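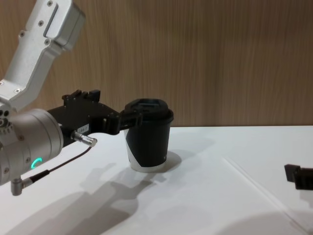 Setting up a kitchen for an older adult with a paid aide

These tips cover a kitchen used by one older adult and one or more home aides working in shifts. Most problems in a shared kitchen come from items being moved between shifts and not returned, so fix storage locations first and buy equipment second.

Storage
Keep daily dishes, cups and dry food between hip and shoulder height. Heavy pots go on the lowest shelf in that range. Anything used less than once a month can go up high, where only the aide will reach for it. We use Plastport bins with flat lids, one per food type, labeled on the front and on the lid. Print labels in black on white, all capitals, and replace them when they fade. 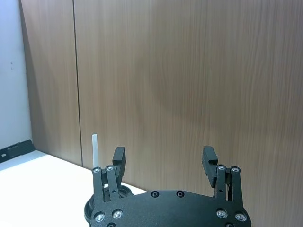 Contrast matters more than brightness for most people with reduced vision. A white switch on a white wall is hard to find at any light level, and so is a dark knob on a dark stove. Mark the off position of each burner with a raised dot in a light color. The same rule applies to hardware: the silver-rimmed screws on the black plate in the photo are easy to pick out, while the two small dark ones near the top are much harder to see. When you replace drawer pulls, choose a finish that differs clearly from the drawer front. For counter work, a 400 lumen lamp under the wall cabinet is enough, provided the bulb is shielded from a seated person's eyes.
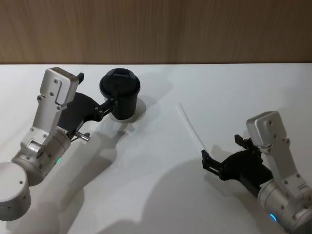

Metance Home Support Office, Kitchen and Household Section

Drinks
Use cups the person can lift with one hand when full. Fill them to two thirds. A wide base is more stable than a tall shape, and a handle should take four fingers. Keep a filled water pitcher in the same place on the counter and write the fill time on a strip of tape. The aide going off shift empties and refills it.

Food log
Hang one sheet inside the pantry door. Columns: date, meal, amount eaten, initials. Record grocery money on a separate sheet with the receipt stapled behind it. Form 1469 has both layouts and can be photocopied. The older adult keeps the originals and should be shown the totals every week. Do not store bank cards or blank checks in the kitchen.

Appliances
Unplug the toaster and kettle after use. Check cords every August and discard any with cracked insulation. If an appliance has an indicator light, confirm that the older adult can see it from their usual chair.
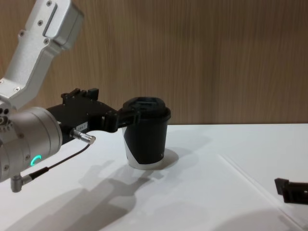
Green indicator light on a silver housing.

If the light cannot be seen from the chair, use a timer with a bell. The Proso dial timer can be set with stiff fingers and needs no batteries.

Last revised June 28, 2020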